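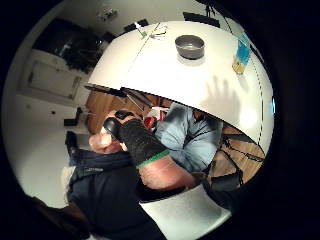 Round table, station 2, bowl and glass set out. Glove on, green wrist band.

Hand-held gripper, safety check after the jaw fault
Site: Hudberg, upstairs room
December 2018
Checked by: Nhyira Zakaria. With: Kojo Amegashie

Fault as reported: jaws shut on their own while Kwesi was reaching for the bowl. Trigger not pressed. Pinched finger, skin not broken. Unit 116 pulled same day.

1. Trigger returns fully when let go
FAIL. Sticks near the bottom, worse after a long run. Spring looks tired. Swap it, dont clean it and hope.

2. Jaws open on power loss
FAIL. Stay shut. Passed in June so something has changed, ask Bimoditz about the new board.

3. Closing force, limit 80 N
Pass. Read under on every go. Gauge is due back for calibration though.

4. Stop button
Pass, but stiff. Fiifi needed two presses with gloves on. Not good enough for me, put down as advisory.

5. Cable and strain relief
Pass. Bit of scuffing near the plug, taped.

6. Gloves
Pass. Keep the wrist band done up, loose cuffs get near the hinge.

7. Second person's hands clear of the jaws
FAIL. Seen more than once while we watched. Whoever is sat at the table keeps both hands back untill the operator says clear. Mansa to tell both shifts.

8. Drinks on the table
Advisory. Glass with liquid in it goes well in from the rim. Had one knocked last month by a jaw that opened late, probably same fault.

9. Chairs and floor
Pass. Push chairs in before standing work.

10. Log kept
Part. Clustora sheet filled in up to run 200 then blank. Fault run not on it, had to go by what Kwesi remembered.

Result: NOT to be used. Tag stays on.

To do
Spring and board, Akinola, quote asked for
Retest 15 cycles with power pulled, me and Kojo
Log caught up, Fiifi

Other units same batch not looked at yet. Check trigger return on those before anyone picks one up pls.

N.Z.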